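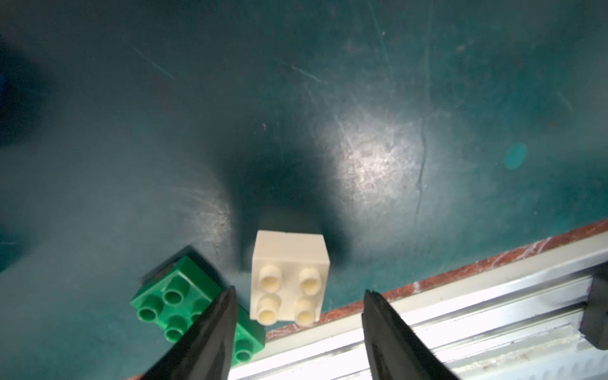 Figure 2: Wrist camera view during an approach to the 2x2 brick, with a larger green brick alongside.

4.1 Collecting demonstrations

We gathered 272 demonstrations of brick picking by teleoperation, all in May and all by two operators (the second and third authors, who had lost the argument over who would write the introduction). The policy sees only the wrist camera, so the bricks, both fingers and the gripper's own shadow arrive in the same picture. We left the shadow in. An early version trained on the Kedis simulator, where nothing casts one, treated it as an obstacle and hovered with great dignity over every brick.

The work surface is scratched and stained, and we did not replace it. Sial argued that a clean one would teach the policy to expect clean ones; Bhutto argued that a new one cost money. Both positions led to the same table.

Before each attempt the operator moved the bricks by hand, with a neighbor placed close enough to the target to make one finger's path awkward. We discarded 37 demonstrations in which the operator nudged the neighbor and then carried on as if this had been the plan — the policy picks up that habit very quickly. The remaining 235 were split by operator as described in Section 6.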